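In Praise of the Clothes We Already Have

My mother had a drawer she called the broken drawer. Anything that had lost a button, gone at the elbow or come down at the hem went into it, and on wet afternoons in February she would pull the whole drawer out, carry it through to the front room and work her way down. I thought of it for years as the dullest drawer in the house. It was only when I had a house of my own, and a drawer of my own that I was pretending not to have, that I began to see what she was up to.

I want to make a case for mending, and I should admit at the start that I'm not very good at it. My darns are lumpy. I once sewed a pocket shut on a pair of trousers and wore them for most of a winter before I worked out why I kept dropping my keys. So please don't take this as advice from an expert. It's more of a plea from somebody who has come round to a thing slowly, and who would like some company.

There is a repair shop in Clullosside, up the hill past the library, which goes by the name of Broken. I've been fond of it ever since it opened, partly because of the sign and partly because it smells of steam and wool, like a school cloakroom on a cold day. You bring in your jumper or your coat or your grandfather's waistcoat, and you are asked two things: what happened to it, and how you'd like it to look when it's done. I love that second question. Some people want the repair to vanish. Others would quite like it to show, in a bright thread if you please, and I've found myself moving from the first camp to the second as I get older (which may say something about my attitude to my own knees).

A new cuff there costs less than lunch for two, and still I hear people say it isn't worth it. They can get a whole new jumper for not much more, they say, and of course they're right, if the only sum you do is the one at the till. I've done that sum myself many times. What it leaves out is how long it takes to get a piece of clothing to the point where you stop noticing it. The cardigan I'm wearing as I write this took me a good 4 years to wear in. It knows where my elbows are. I could replace it tomorrow with something in the same wool and the same colour, and I would spend the next few winters tugging at it.

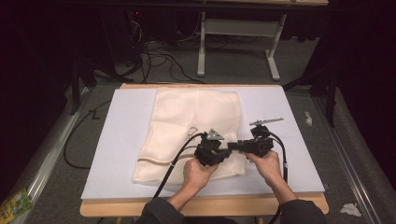 A cream knit laid out flat on the table.

Knitwear is where most people's nerve fails, and I do understand it. A shirt seems to have been put together by somebody, so it seems reasonable that somebody could take it apart again. A jumper looks as though it grew. You find a hole and you're certain that if you so much as touch it the whole thing will run away like water down a plughole. It mostly doesn't. Wool is forgiving stuff, far more so than the smooth modern fabrics, and it will put up with a beginner pulling it about. Lay it down on something flat, get a good lamp near it, and look at the hole properly before you start. Half of my own worst efforts came from holding the thing bunched up in my lap with the radio on.

Now, I know there are objections, and the one I take most seriously is time. It's all very well for people with quiet evenings to go on about darning. If you've got small children and a long journey to work, and you get in at seven to a sink full of dishes, the last thing you need is a stranger telling you that your socks are a moral matter. I couldn't agree more. I've been in that kitchen. I never want mending to become another thing for tired people to feel bad about, and when I see it written up that way, all sighing and linen and perfect light, I want to throw the magazine across the room.

But I would say gently that we've been left without the choice, and I mind that. I was taught to sew on a button at school by a teacher who made us do it 5 times over until it would stand a hard tug. My neighbours' children, who are clever and can do all sorts of things I can't, have never been shown. When a button comes off they're stuck, and so the shirt goes to the back of the wardrobe and then into a bag. Nobody could call that a decision. I'd like every child to be shown, once, how to do a button, a hem and a simple patch, and after that they can do as they please with the knowledge, including ignore it until they're 39 and suddenly need it for a wedding in the morning.

I'd like the people who make clothes to help us a bit, too. I bought a coat from Drotilska some winters ago and it came with a spare button and a little twist of matching thread sewn inside the lining, and I was so pleased I showed it to everyone in the office. It can't have cost them more than pennies. It told me that whoever had planned that coat expected it to be worn for long enough to need looking after, and I've treated it accordingly ever since. Compare that with seams so mean there is nothing to let out, or a zip put in so that the whole front must be unpicked to change it. You can feel the difference in your hands, once you've started to look.

The other objection is that it looks poor. People don't often say it aloud these days, but it's there, and for anyone who had to wear patches as a child and was laughed at for it, I don't think a cheerful essay is going to make it go away. My mother felt it keenly. She mended everything we owned, and she mended it so finely that it couldn't be seen, and I believe she would have been mortified by my orange darn on a blue sock. I've thought about that a good deal. It's easy to be playful about a hole when you could afford not to have one.

Still, I kept her Mbwambo blanket, the striped one that lived on the back of the settee, and when I had it over my knees last winter I went looking for her repairs and began to find them. There is one near the corner where the green very nearly matches. There's another along the edge, with stitches so small I had to take my glasses off and hold it up to my nose. I had lived with that blanket all my life and had never known it was mended at all.

I've since put a repair of my own beside hers, where the dog had been at it. It's in yellow, and it puckers, and I may well unpick it and have another go when the evenings draw in.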